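The Tidying of Brinley Cottage

By Eifion Penry

Melaniia Lysenko had promised her brother-in-law that the sitting room would be clear by the time the kettle had boiled, and as he had driven the whole length of the valley to see it done, she let him have the good chair in the kitchen doorway and told him to keep his feet in. Wendelin Kuster was a man who had mended looms for most of his life and had never yet met a machine he would trust with a teacup, and he said so, warmly and at some length, while the Flesto made up its mind where to begin. 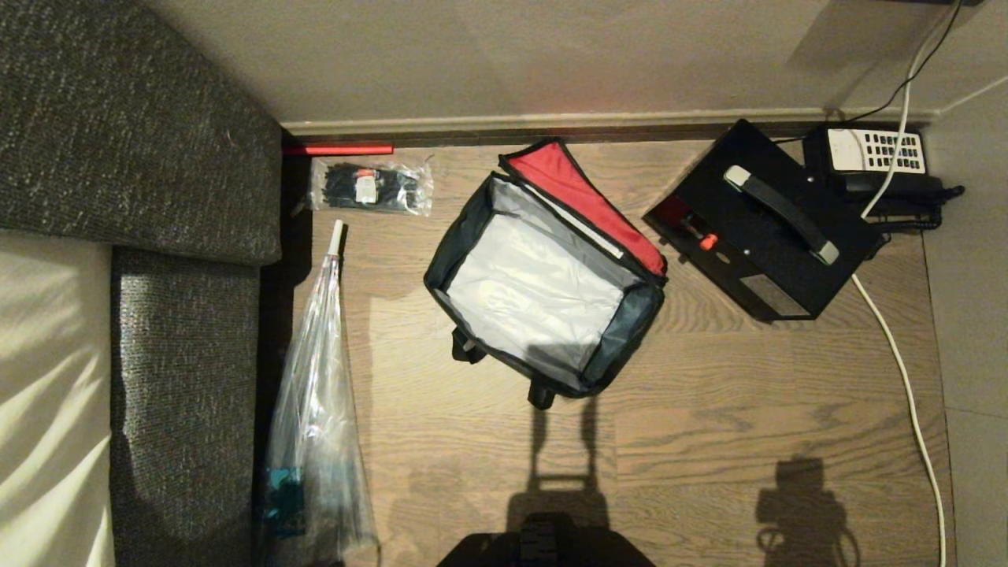

6 min listen | 2 min read

"It's looking at the bag," said Wendelin.

"It's thinking about the bag," said Melaniia, who had grown protective of it over the autumn, rather as one does with a lodger who pays late but is kind to the cat. "The red lid bothers it. It'll want the lid shut before it goes anywhere near the telephone."

"And will it shut it?"

"It did on Tuesday's batteries," she said, which made no sense to him at all, and she got up to find the biscuits.

The trouble, as she explained through the cupboard door, was that the Flesto could fold a towel so beautifully you wanted to frame it, and could then spend the rest of the morning working out how to pick up a sock. Marisol Villanueva next door had sent hers back. Marisol had wanted her stairs done, and her windows, and somebody to argue with about the football, and you couldn't have all that from a thing with two arms and no opinions. 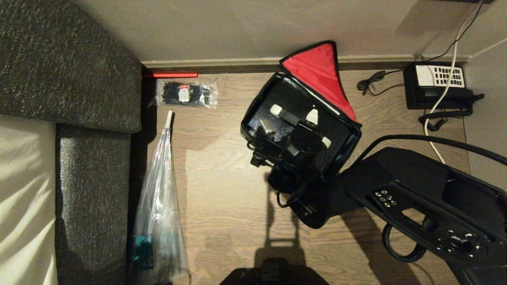
Wendelin had kept a tool room once, at Eberhard's, with 1646 drawers in it, and he could still tell you where the small reamers lived. He told Melaniia now, at length, and she let him, for he had been lonely since the works closed. Putting away was the hardest job in the building, he said, far harder than making, and he had seen grown men weep over it. Then he stopped, because the black gripper had gone down into the open case, in among the foam and the little white tabs, and he found that he was leaning forward with his tea tipping into the saucer.

"Gently," he told it. "Gently, you great lump."

"You can't coach it, Wendelin."

"I coached Chih-ming Lau for seven years and he was worse."

She laughed so much she had to put the biscuits down. The umbrella was still lying along the sofa, and the cable ties were still by the wall, and the kettle had boiled and gone quiet without either of them noticing. Wendelin pulled his chair a little further into the room, feet and all, and asked whether there was any more tea in the pot.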